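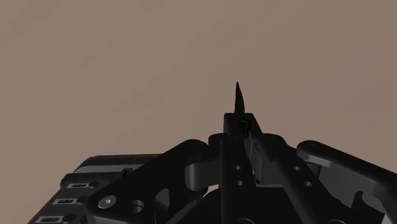
Nellside Boxed Holiday Cards, Winter Assortment

Folded greeting cards with matching envelopes, printed and packed by Nellside in Ulmont. Sold by the box. Each box holds 100 cards, and every card in a box has the same design. If you want more than one design, order more than one box.

Designs available this season

Garton Mill in Snow. Pen drawing of the old mill with the pond in front. Inside reads "Warm wishes for the season."
Red Mittens. A pair of mittens on a clothesline. Inside reads "Merry Christmas."
Innes Street Lamps. Night view looking up Innes Street toward the library. Inside reads "Happy Holidays from our house to yours."
Plain Wreath. Green wreath on cream. Blank inside.

The drawings are by Keegan Dunstan, who has done our cards since the first set. His name is printed in small type on the back along with ours. There is no bar code or price on the back.

Paper and envelopes

Cards are uncoated white stock, except Plain Wreath, which is cream. Uncoated stock takes ballpoint, felt tip and fountain pen. Gel pens need a minute to dry before you close the card. Envelopes are white with a gummed flap. They are not self-sealing. A finished card with one sheet of letter paper folded inside goes through the mail as an ordinary letter. If you put in a school photo on heavy paper or a gift card, have it weighed at the post office.

Return address printing

We can print your return address on the envelope flap in black or dark green. Allow 3 extra working days. Type the address exactly as you want it to appear, including any periods and abbreviations. We don't correct spelling. Up to four lines fit. Orders with printed envelopes can't be returned unless the mistake is ours.

Clubs, churches and shops

Groups that resell cards as a fundraiser can buy at the group price, which starts at 300 cards. Designs may be mixed to reach that number as long as the boxes are full. Unopened boxes without address printing may come back to us through the end of January for credit toward next year. Please use the group order form and put one person's name and phone number on it so we know who to call.

Quantities

We print 2000 cards of each design and do not reprint during the season. Red Mittens sold out early last year, and we had to turn away several late orders. Leftover designs go on the clearance table at the Ulmont shop after New Year's and are not sold by mail.

Pickup and shipping

Boxes can be picked up at the shop counter or shipped. Shipped orders go out in a corrugated carton with paper fill. We don't ship on Christmas Eve or the week following. If a corner arrives crushed, call the shop and keep the carton until you have talked to us.

Gift tags and wrapping paper in the Red Mittens design are listed separately under Wrap.

Page updated 20 Oct 2022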